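Plokon's two grippers go head to head in Avley

I've been popping into the Siddiqui workshop in Avley since June, and this week they finally let me watch the comparison I'd been nagging them for! Two grippers, both from Plokon, same arm, same controller (a Uken).

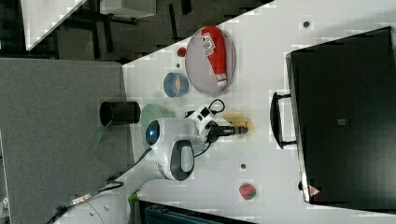 Anoma Bhuiyan, who's running the trials, wants to know which one copes better with light, squashy things you'd find in a kitchen. She's planning 293 tries with the older gripper and the same again with the newer one, so don't expect a winner from me yet. I did ask. Twice!

The wrist camera gets a look-in too, as soft stuff has a habit of looking different every time you put it down.

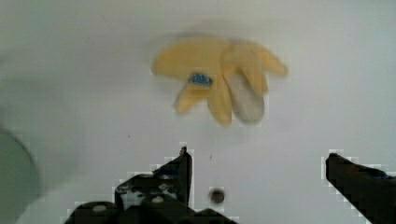 Yellow glove, seen from the wrist camera.

I'm rooting for the older gripper, mostly because it costs less and I like an underdog (sorry, Anoma).

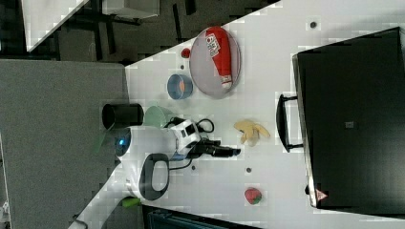

When will the results be out?
Anoma is hoping for three weeks, once both sets of tries have been checked.

Comments

gearbox_jo: Please post the failures as well, they're the best bit.

Tam: Same controller settings for both, or tuned for each?

Recent items
Uken controller update: first go
Choosing a wrist camera
Avley open evening round-up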